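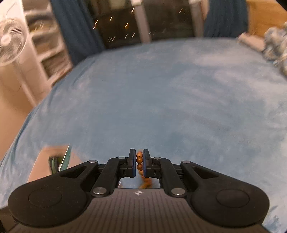

Um fio de contas guardado à pressa numa gaveta sai de lá sempre com companhia, avisa Adwoa Aryee, e quem puxa com força fica com dois problemas e um fecho partido. O aviso vinha a propósito da feira de trocas de bijuteria de Vidville, que regressa no fim de setembro à sala polivalente da Skalluvura e que, pela primeira vez, impõe uma condição de entrada: os colares têm de chegar desembaraçados.

A regra nasceu da edição anterior. Segundo a organização, a primeira hora e meia foi passada à volta de uma única mesa, onde vários visitantes tentavam separar um colar de uma pulseira que, afinal, eram do mesmo dono e vinham do mesmo saco. Trocou-se pouco nessa manhã, embora se tenha conversado bastante.

Este ano há 13 bancas e 39 inscritos, e as noites de véspera fazem-se em casa, em cima da cama. É a superfície que o folheto da feira recomenda, com uma manta estendida por baixo: as contas que se soltam não saltam nem rolam para debaixo do armário, de onde costumam sair apenas nas mudanças. O folheto desaconselha a mesa da cozinha e, em letra mais pequena, a presença de gatos.

Kobina Kpodo inscreveu-se com a convicção de que tinha pouca coisa. Abriu a primeira gaveta numa segunda-feira e ainda vai na segunda. Encontrou contas de madeira, correntes prateadas enroladas umas nas outras e um número de brincos que teima em ser ímpar. Chegou a pensar em desistir e entregar tudo como «peça única, estilo livre», categoria que o regulamento não prevê.

Para o transporte, o folheto aceita qualquer caixa que feche. As de cartão são as preferidas de quem arruma, e as de medicamentos têm a vantagem de existir em todas as casas, com o inconveniente conhecido de alguém as abrir à procura de comprimidos e dar com uma pulseira. O conselho é pôr as peças rígidas ao alto e deixar as correntes de fora até ao fim.

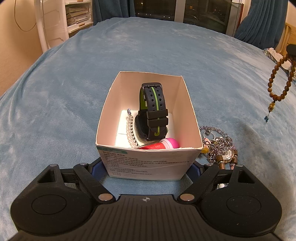
E as peças partidas, podem ir à feira? Podem, desde que sigam num saco à parte com a palavra «arranjo» escrita por fora; há uma banca para elas, a cargo da oficina Prostirix, que troca fechos e argolas por 52 cêntimos cada.

A oficina não faz milagres, lê-se no mesmo folheto, e não aceita nós. Para esses sugere-se um alfinete, boa luz e um pouco de pó de talco, por esta ordem. Há quem jure pelo azeite. A organização preferia que não o fizesse, ou pelo menos que limpasse bem a peça antes de a pôr em cima da toalha emprestada.

Os relógios levantaram outra discussão. Uns defendem que não são bijuteria, outros que só deixam de o ser quando dão as horas certas. Ficou decidido que entram, de pulso ou de bolso, mas que o dono responde pela pilha e pelo carregador. Cosméticos ficam de fora — mesmo os que apareçam no fundo da caixa e pareçam quase novos. 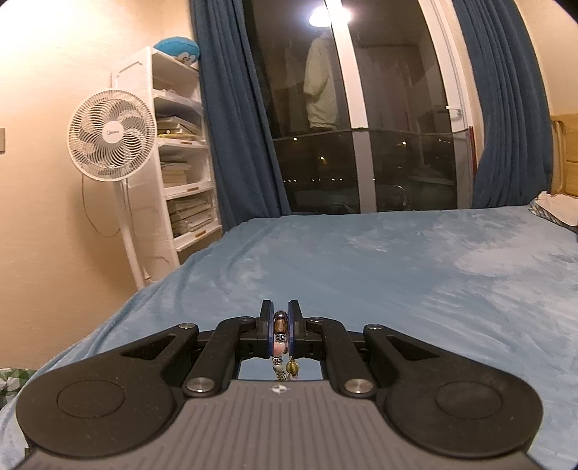 O serão, diz quem já o fez, corre melhor quando se começa pelas contas maiores. Passam-se os fios um a um, seguram-se pela ponta, e só depois se decide o que fica e o que vai. É nesta segunda parte que a noite se alonga: o colar que ninguém usava há anos volta de repente a combinar com tudo. Kpodo admite que, do monte destinado à feira, já recuperou mais de metade.

O bairro do Bai, que no ano passado levou a banca mais concorrida, promete repetir com fios montados de novo a partir de contas soltas. Fala-se de 900 contas, separadas por cor ao longo do verão, e de uma discordância ainda aberta quanto ao que é cor-de-rosa e o que é salmão.

As inscrições encerraram em 2021-09-21, mas a entrada é livre para quem quiser só ver ou trocar uma peça de última hora. As portas abrem às dez. Quem trouxer correntes embaraçadas será encaminhado para uma mesa no corredor, com duas cadeiras e um candeeiro, e pode juntar-se aos restantes quando terminar.

Este sítio utiliza cookies para melhorar a sua experiência de leitura. Ao continuar a navegar, aceita a sua utilização. Aceitar | Gerir preferências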